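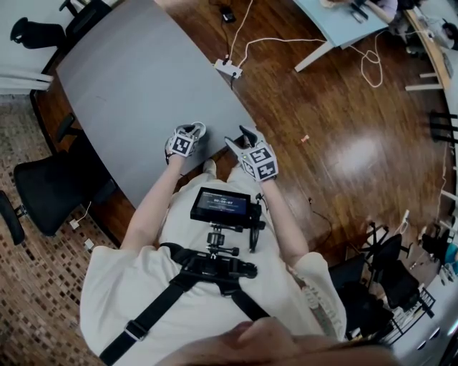 The Veltby Walk Board
Canvassing clipboard with cover, light and lit pocket
$40 each, campaign packs below

Home > Field Gear > Boards and Bags > Veltby Walk Board

In stock. Ships from Henance.

I knocked 279 doors in one February weekend for a county commission candidate who lost, and I did it with a drugstore clipboard that had a spring like a mousetrap and no way at all to keep sleet off the walk list. By the second afternoon my pages were papier-mâché. I had a voter tell me she was a strong yes and could she have a yard sign please, and when I got back to the office I couldn't read her house number. She never got her sign! I still feel bad about it, and that's how the Walk Board got started.

If you've only ever canvassed with an app on your phone, you may be wondering why anybody would want a clipboard. Fair enough. I like the apps, I use them, and half the campaigns I sell to use them. But phones die in the cold, and there are plenty of races (school board, water district, township trustee, that kind of thing) where the whole data operation is a printed list and somebody's kitchen. Paper also gets petition signatures, and in a lot of places paper is still the only thing the clerk will take.

What you get

One Veltby board, letter size, with the low clip. The low clip matters a lot more than you'd think, because you end up sliding this thing in and out of a tote bag all day and the tall ones snag on everything.

A clear flip cover that goes over the page and snaps down on the side. You can read through it in the rain. You can't write through it, I get asked that, you have to lift it up.

A pocket on the back for door hangers and palm cards. It takes a stack of 40 on normal card stock, a few less if your printer talked you into the thick glossy stuff.

A little clip light for the winter months when it's dark before you've finished your turf. It runs on 2 coin batteries and they're in the box already. Pull the paper tab out first.

A pen loop, which fits a regular ballpoint and won't fit a fat marker. No pen included, sorry. Every campaign office I've ever walked into has a coffee can full of them.

A neck strap. It comes off with two hooks if you hate it. I hated it for the first hour and now I won't go out without it, since it leaves one hand for the gate and one for the dog.

Specs

Board: hard plastic, rounded corners
Page size: letter; legal-size petition sheets fit with the bottom folded under (see the petition note!)
Clip: low profile, holds a normal walk packet plus script
Cover: clear, removable
Colors: gray, navy, dark green
Strap: adjustable, removable
Care: wipe with a damp cloth, don't put it in the dishwasher

I keep the colors boring on purpose. I've been asked for red and I've been asked for blue, usually in the same week, and I sell to everybody. If you want it to shout for your candidate, there's a blank area on the back that takes a bumper sticker nicely. Just remember that whatever you stick on there is facing the voter the whole time you're writing, so maybe make it your best one.

The petition note

Please read this if you're buying for signature gathering. A lot of states and counties are very fussy about petition sheets. Some want the front and back printed as one page, some don't want them folded, some want the full text of the measure where the signer can see it. The Walk Board is letter size. If your sheets are legal size and your clerk doesn't allow folds, you want the Mabaso Long Board, which is the same idea stretched out, and I'd rather sell you that one than have your signatures tossed. Call your clerk or election office before you order. They're usually very nice about it, they get that question all day.

Also, and this comes up so often that I'm putting it on the product page: don't put your literature in people's mailboxes. Not in it, not hanging off the flag. It's against federal rules and it makes the letter carrier mad at your candidate. Door handle, or tucked in the screen door, or in somebody's actual hand.

How I pack mine

People ask me this at trainings so I'll write it down once. Walk list on top, folded back to the street I'm on. Script behind it, even though I know it by heart by the third house, because some evenings my brain just quits. Behind the script goes a blank sheet for the stuff that doesn't fit in the codes: wants a ride to the polls, moved to Ohio, mad about the stop sign on Fourth, asked for a call from the candidate. Please pass those notes along at the end of the shift! The stop sign people are the ones who vote in every single election.

Lit goes in the back pocket, facing out, so I'm not fumbling it upside down while someone's toddler escapes past my knees. I put a rubber band around the bottom of the pages on windy days. The clip does fine on top but the bottom corners will flap, and I haven't solved that one yet. If you have, email me.

Left-handed? The cover snaps on the right when it leaves the shop, but it pops off and goes on the other way around. The pen loop moves too. Takes a minute and maybe a fingernail.

Pricing

Single board: $40
Pack of 7: ask me, it depends on the time of year and shipping
Replacement cover: on the Parts page
Replacement light: on the Parts page

I know $40 is real money on a small campaign. A drugstore clipboard costs hardly anything, and if you're doing one Saturday for a friend, go buy that, you'll be fine. The folks who get their money's worth out of a Walk Board are the ones who go out week after week, or the field directors who are sick of reprinting soggy packets. It also gets handed down. I have a customer on her third cycle with the same board, and all she's bought since is a cover.

One thing for campaign buyers: you'll get a proper itemized receipt in the box and another one by email, with my business name and address on it. Hang on to it for your finance report. If you need the invoice made out to the committee instead of to you personally, say so in the order notes before I ship. I can fix it afterward but it's a pain for both of us. I don't donate boards to campaigns and I don't discount them for candidates I happen to like, so please don't ask. A freebie is an in-kind contribution and then somebody has to report it, and I'd have to keep track of the whole mess from my end too.

What people have told me

"Took it out in a downpour and the list was dry when I got home. My shoes were another story." Vusumuzi Fourie, precinct captain

"The strap looks silly and I don't care anymore."

"Light is brighter than I expected, I had to angle it down so I wasn't shining it at people when they opened the door." (Yes, do this. Tilt it toward the page before you ring.)

"Wish it came with a pen." I know, I know.

Questions I get a lot

Will it hold a tablet?
Not safely. The clip isn't meant for glass. The Nusero Sleeve is what you want for a tablet, and it has a hand strap on the back.

Can you print our logo on them?
I can't do it in-house. There's a local screen printer I send people to, but it adds time, and in the fall they get completely swamped with yard signs. If you want logos, start early.

Is it OK to use at a polling place?
The board by itself is just a board. What you've got clipped to it or stuck on the back is a different matter, and every state draws its own line for how close you can be with campaign material. Poll watchers, peel the sticker off or buy a plain one.

Do you ship to Alaska and Hawaii?
I do, it just costs more, and the checkout page will tell you how much before you pay.

What if it breaks?
Send me a picture of what broke. If it's the clip or the snaps I'll replace the board. If a dog ate it I'll still probably cut you a deal on the next one, depending on the story.

Returns

You can send back an unused board, any reason, as long as it's still got the battery tab in the light. Used ones I can't resell, so those I only take back if something's wrong with them. Please don't order a big pack for the last weekend and return it after the election. It's happened. I remember the name.

Ordering

Use the button, or email me if you're a committee and need to pay by check. Checks are fine, I just wait until they clear. I pack orders in the mornings and do my own turf in the evenings when there's a race on, so if you write to me at dinnertime in the fall you'll hear back the next day.

Ottilie Wallner
Veltby Field Gear, Henance

Page updated 2021-05-11

You might also want: Mabaso Long Board / Nusero Sleeve / Parts and covers / Rubber bands (just get them at the office, I don't sell those)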